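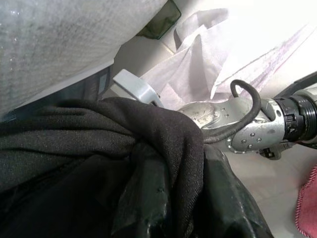

Derden fabric storage bin, gray: fit and finish after daily use

Bought to hold folded whites and a few dark cloths on a shelf 300 mm deep. The Coman bin it replaced had lost its shape, and the Verov equivalent was out of stock.

The outer fabric is a pale gray textured weave with a slightly fuzzy, speckled surface. It holds lint. A roller clears most of it, but the short fibers near the rim need a second pass. Washing at 30 is out; the label says wipe only.

Rigidity is adequate. Filled to 70 percent, the side panels bow by almost 15 mm and recover once the load comes out. Filled to the top with crumpled cloth, they stay bowed, and the bin then rubs against its neighbor on the shelf. Folding the cloth first fixes this — and it fits more in.

The base insert is the weak part. It is a loose board, 62 mm shorter than the floor of the bin, and it slides whenever the bin is pulled out by one side. Two strips of hook-and-loop tape stopped it. Ender sells a similar bin with a sewn-in base for slightly more.

Seams: straight, no loose threads so far. Odor: slight on opening, gone in two days.

Rating: 3.5 out of 5. Would buy again for linens, not for anything heavy.

Posted 30 April 2020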